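Home | Notebook | Projects | Bench wiki | Log in

This site uses cookies to remember your login. Accept / Manage

Seal notebook, March, started 9.40 am

Svitlana Zhuravel wants a yes or no on the Kerex film before we order a second roll. Kerex say their film is compostable, heat seals on ordinary gear and keeps dry food crisp as long as the plastic stuff does. I believe the middle one. The other two I'd like to see.

Setup is the same as last time. Hisell bench sealer, the old one with the slow foot pedal. Fill is plain rice crackers because they go soft fast and you can't argue with a soft cracker. 17 pouches in Kerex film, 17 in our usual Romaniuk laminate. All from the same tin of crackers, opened this morning.

The sealer dial goes 1 to 10 and means nothing. I put the probe on the bar and the heat wandered the whole time I was watching it, so any number I write for temperature is a guess at an average. Noeline Tipoki reckons it settles if you leave it on through morning tea. Left it on through morning tea. Still wandering, a little less. I'll give her half a point.

11.15. First Kerex seals look lovely, which I don't trust. The last film that looked this good peeled open like a sticky note. Squeezed each one under water in the sink. 2 leaked at the corner where the fold meets the seal. Romaniuk none. Before anyone gets excited, both leakers were early ones, when I was still working out how long to hold the pedal, so they may be my fault and not the film's. Marked them with a cross and left them in the set. If we start throwing out the results we can explain, we'll have a very clean table and no idea what it says.

Weighed the lot after wiping down. The scale drifts if the door is open. Door shut, and a sign put on it, which was ignored within the hour.

Other thing on the list was the disposal claim. The Kerex sheet says the film goes in "household organics" and shows a leaf. No standard number anywhere that I could find. Without one the leaf is a drawing of a leaf. Even with one, half the councils won't take the stuff, and people at home are going to treat a chip packet as a chip packet whatever we print on the back.
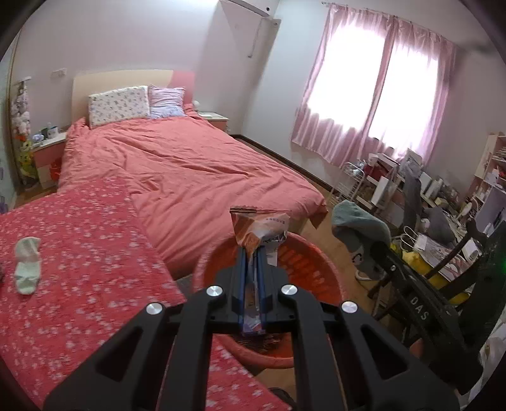
Crumpled snack wrapper over the orange basket, bedroom.

Svitlana's answer to that is a bigger label. I've seen bigger labels. We put one on the Stundent muesli bars, a great fat arrow and everything, and the bin count afterwards was the same as before. She says the arrow was the wrong colour. Could be. I'd want to see it tested before I paid for new plates.

1.50 pm. Damp box set up for the shelf test. Salt tray in the bottom, pouches on the rack, lid clipped. Gauge reads high but I've never checked that gauge against another one, so I'm calling it "damp" and leaving it there. TO DO: borrow Noeline's gauge and run them side by side overnight.

The Kerex sheet claims 900 hours with "no loss of crispness". Crispness measured how? By whom? I rang and got a nice person in sales who said it was a panel. Asked how many people were on it and she said she'd get back to me. For ours I'll do the snap test on the little rig plus two of us eating them blind, crackers out of plain cups so we can't see the film.

Pulls planned at day 4, day 11 and whenever the rest are due. Three pouches of each per pull, crossed ones kept till last.

Where I sit today: seals fine once the pedal timing is right, moisture unknown, disposal claim not shown. Svitlana, please don't order the second roll yet. The discount will still be there next month, they always are.

Also the sealer cord is getting warm near the plug. Unplugged it at 3.

Contact the bench | Copyright the workshop and its authors | Back to top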